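October, bay window room, 8:40 pm

Cups and packaging today, all on the low surface under the window. Kept the striped cloth on from last time – it stays flat except where it drops at the side by the floorboards. The Skivico cloth slid when we tried it, so that one goes back in the drawer.

Weighed the mixed box before starting: 892 g with the lid. Paper cups, the white and green cups and the blue roll-shaped package go out together, lying down, in no set order. Stacking is for the next sheet. 11 rounds before the break, then wiped the cloth.
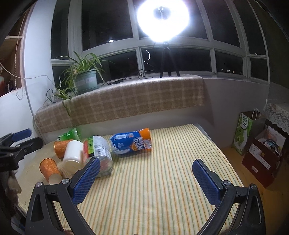 Torkance asked whether the paper cups should be swapped for new ones once the rims go soft. I'd say yes, two or three rounds before they look bad. Order more from Wieczorek, same size. Box goes back on shelf 2 tonight, lid taped.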